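Flullton Building Services
Quarterly Fire and Egress Checklist, Packing and Gift Goods Floor
Site: Poon Street unit
Inspection start: 8:40 a.m.

1. Exit routes
1.1 Main aisle clear to full width - PASS
1.2 Rear exit door opens with one motion - PASS
1.3 Exit sign lit on battery test - FAIL
Comment: Rear sign went dark during the test. Replace the battery pack and retest before the February visit.

2. Combustible storage
2.1 Cartons stored at least 20 inches below sprinkler heads - PASS
2.2 Plastic bags and wrap kept away from heaters - PASS
2.3 Textile stock off the floor - PASS WITH COMMENT
Comment: Bottom shelf in the back bay sags at the center. Load is under the posted 400 lb limit, but the shelf clips are bent.
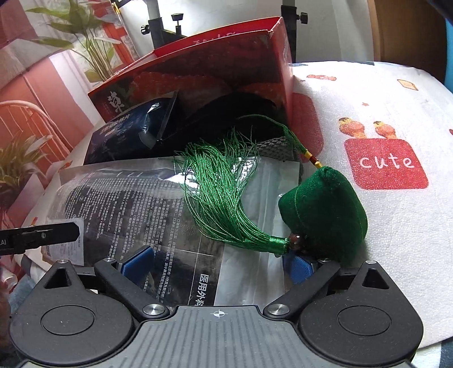 2.4 Waste cardboard removed at end of shift - FAIL
Comment: Flattened cartons were stacked against the electrical panel. Moved during the visit. Floor marking in front of the panel is worn and should be repainted.

3. Extinguishers
3.1 Mounted and visible - PASS
3.2 Gauge in the green zone - PASS
3.3 Tag signed monthly - FAIL
Comment: Unit 128 has no signature for the last two months. Gauge and pin are fine.

4. Electrical
4.1 No extension cords used as fixed wiring - FAIL
Comment: One cord runs behind the Grovitz label printer to a fan. Remove it or have an outlet installed.
4.2 Panel covers closed and labeled - PASS
4.3 Heat sealer cord free of damage - PASS
Comment: Pritero sealer, bench side. Strain relief is loose - tighten at next service.

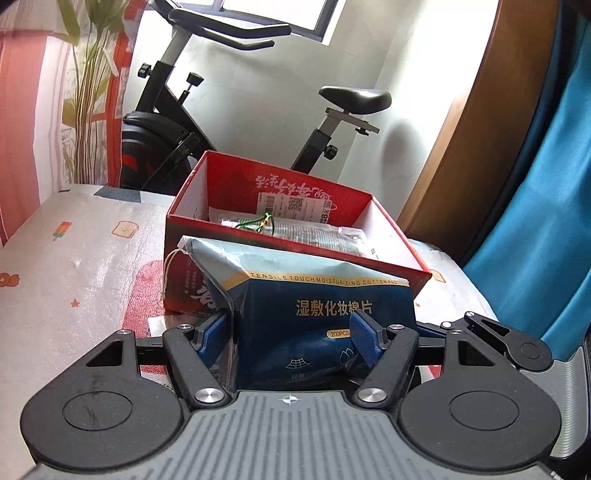 Kai-wen Liu: On 4.1, the fan cord was unplugged and taken out at 2:15 p.m. An outlet has been requested. On 3.3, the unit was checked both months, but the tag was not signed. Please confirm whether late entries are allowed.

Inspector reply: Late entries are not accepted. Sign from the current month forward and keep this report with the tag record. Item 4.1 closed. Items 1.3, 2.4 and 3.3 remain open.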